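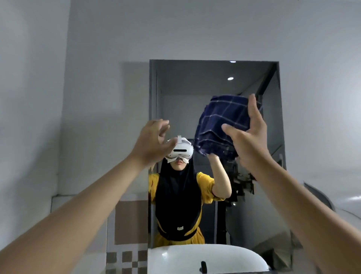 Week 8: learning from demonstration, household tasks

Reading: the Rasbridge project notes, sections on wiping and folding. Bring the Drarkex worksheet.

The pitch goes like this. A person puts on a headset, does a chore, and the recorded hands become training data for a robot. Rocío Huamán will present the case for it. I want the rest of you to push back.

Start with the mirror. A towel held up against the glass shows up twice in the same view, and so does the hand holding it. Which one does your hand tracker pick? Last year's group told me their filter "handled reflections" – then I asked for the test clips and there weren't any.

Next, contact. Video gives you where the fingers are. It says very little about how hard they press, and wiping is mostly pressing. Milan Hendriks thinks pressure can be guessed from how the cloth bunches. Maybe. I'd like to see an error bar.

Last, numbers. A report that boasts of 4000 clips from one bathroom has one bathroom in it. I would take 25 rooms and fewer clips.

For lab: pick 33 clips from the class set, label the moment of first contact by hand, and swap with a partner. Report how often you disagree before you report anything about the model.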